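From: Piyumi Amarasinghe
To: Jusley Traders list
Date: 29 Oct 2025
Re: Shop window trail, are we doing it again?

Hi all,

Yes, yes, a thousand times yes! I was going to write a short reply to this and it has got away from me, so grab a cuppa.

Quoting the bit I'm answering:

> Can somebody remind me what we decided about the window trail?
> I remember it being fun but I was flat out that week and didn't
> keep any of the paperwork. Also, do we need council permission
> again, and do the shops up the Cesness end get included this
> time? They were a bit put out in April and I don't blame them.
> One of my regulars is still asking when the next one is.

Permission first. We don't need it for anything inside our own windows. We only needed it in April for the A-frames on the footpath, and I'd happily skip those, they blew over twice and one ended up outside the dentist. If anyone is keen on them I still have the form and can forward it.

Now the Cesness end. They should absolutely be in, and I've already walked up and talked to most of them (the shoe repair place is wonderful, do go in, he has a neon boot in the window that must be older than me). The problem last time was the map. It was printed on one side of A4 and stopped at the roundabout. If we fold it the other way and drop the big logo we get the whole strip on, right up to the old Tirkero depot, with room for opening hours. I've done a rough one and it fits 40 businesses without the type getting silly.

For anyone who has joined since, the trail works like this. Every shop puts one odd item in the window that doesn't belong there. People pick up a map at any counter, find the items, write them down and hand the sheet in at the last shop they visit. Completed sheets go in the draw. We had 1,779 maps printed, which was an odd number even at the time (the printer ran out of the yellow stock and we said that'll do), and I have one box with 13 left in it, all now out of date.

What I loved was how many people came in who had walked past for years. I had a couple who live two streets away and thought we only did curtains! They've been back for cushions and a lamp. I know a few of you had the same thing, and a few of you had kids' fingerprints on the glass and not much else, so I'd like to hear both sorts of story before we settle the details.

Some things I'd change. The prize was a hamper, and lovely as it was, it meant the same four food shops gave stock and everybody else gave nothing. I'd go for vouchers, one from each business, any amount you like, so the winner has to come and spend them with us. Fiadzo have said they'll print the vouchers at cost if we get the wording to them in one go. 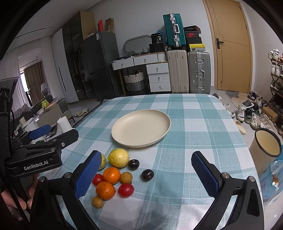
I'd also like the sheets to go in at any shop, with a proper box on the counter. Last time the ones at the bottom of the hill got buried in sheets and had to run them back up to me in shopping bags. And could we please agree on the odd items beforehand? We had three rubber ducks. Three! I'm very happy to keep the master list, just email me yours and I'll tell you if it's already gone.

Length of the trail: I think 16 days is right, so we catch two pay cycles and both lots of weekend visitors. The one in April was only a week and people were still asking for maps after we'd drawn it.

Costs are the map, the vouchers and a bit of tape. If everyone on the list chips in the same as last time we're covered, with a little over for a morning tea when it's done. New members can pay me or leave it in an envelope at the newsagent's, marked "trail".

So, if you're in, reply with your shop name, your opening hours for the map and your odd item. If you're not sure, come and have a chat, I'm in the shop most afternoons and the kettle is always on. I'm so looking forward to this one.

Cheers,
Piyumi

PS Whoever has the long stepladder, the framer would like it back.

Contact the list owner | Copyright Jusley Traders list and individual authors | Back to top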